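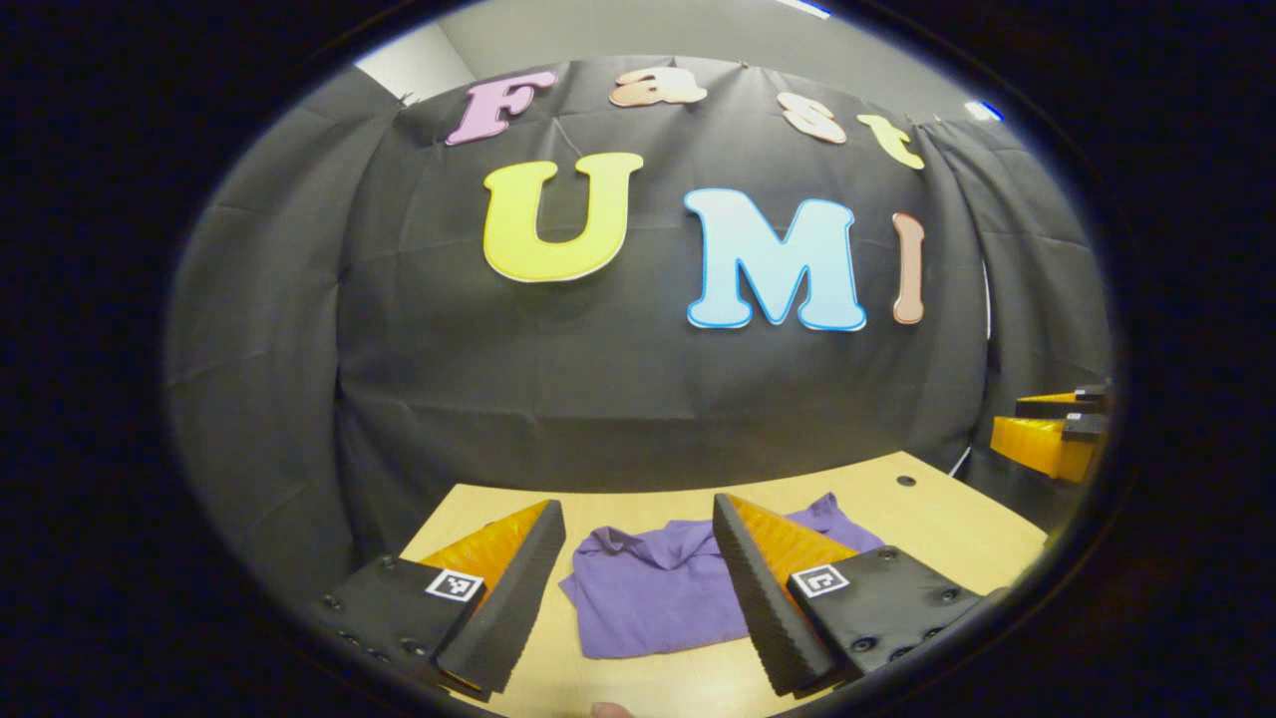
Senan Noonan reckons I was too soft on the hall last time, and he's said so in the comments under my spring list: a fire door that "mostly closes" should be a fail, full stop. Fair enough, Senan. I've marked it harder this time and you can tell me if I've gone too far the other way.

So, this is my walk-round of the Sterkby hall before the summer lettings start, done on June 26, 2024. Same sheet as before with my scribbles typed up underneath each bit. I did it with a torch, a tape measure and a very bad pen.

## Ways out

- [x] Main doors open outwards and stay open on the hooks
- [x] Side door push bar works
- [ ] Kitchen passage fire door shuts by itself
- [x] Exit signs lit

The kitchen passage door is the one Senan means. I let it go from fully open and it stopped a hand's width short, every time I tried. The closer needs adjusting or replacing - I've asked Scanlon for a price on both. Until then it's a FAIL and I've written it in capitals on the sheet by the light switch. Please don't wedge it. I found the wedge. I have the wedge.

The push bar is stiffer than I'd like but it does go with one hand, and I got my mum to try it as well.

## Walls, hangings and anything pinned up

- [x] Nothing hung over an exit, a sign or a call point
- [x] Cloth kept well clear of the heaters
- [ ] Flame-retardant labels on all hall curtains
- [x] Pins and hooks picked up off the floor (ouch)

Anyone can put cloth and cut-out letters on the wall, I've no quarrel with that, it cheers a room up no end! What I do want is a label or a certificate for the big pieces. Two of the hall's own curtains have lost theirs. They may be perfectly fine, but I can't tick a box on "may be". Esmaeil Esfahani thinks the paperwork is in the grey cabinet, so that's a job for whoever finds the key.

## Electrics

- [x] No extension leads plugged into other extension leads
- [x] Sockets not cracked or scorched
- [x] Test button on the trip switch does what it should
- [ ] Urn in date for testing

The Skandard urn has a sticker on it so faded that I can't read the year. Out of use till it's been tested. I know, I know. Bring a flask.

The old Plemen heater under the stage has gone to the tip at last, and I waved it off.

## Floors and stairs

- [x] Main floor clean, no lifted boards
- [x] White strips on the stage steps
- [ ] Mat in the porch lies flat

The mat curls at the corner nearest the notice board and I caught my toe on it on the way in and again on the way out. Tape won't hold, I've tried that. We need a heavier one. The handrail on the stage steps is solid now that the bottom bracket's been done, and I leaned my whole weight on it to be sure.

## First aid and extinguishers

- [x] Kit in its place by the hatch
- [ ] Kit fully stocked
- [x] Extinguishers on brackets, pins in, needles in the green
- [x] Fire blanket in kitchen

No small plasters left at all, and somebody has put a packet of mints in the eyewash slot. I've ordered plasters in a box of 400, so we should be all right for a bit. The mints have been dealt with.

## Still to do

1. Door closer (me, chasing Scanlon)
2. Curtain paperwork (Esmaeil)
3. Urn test
4. New porch mat
5. Restock the kit when the parcel comes

I'll go round again once the closer's fitted and add a note underneath. If you spot something in the meantime, write it on the sheet by the light switch, and put your name so I can ring you about it.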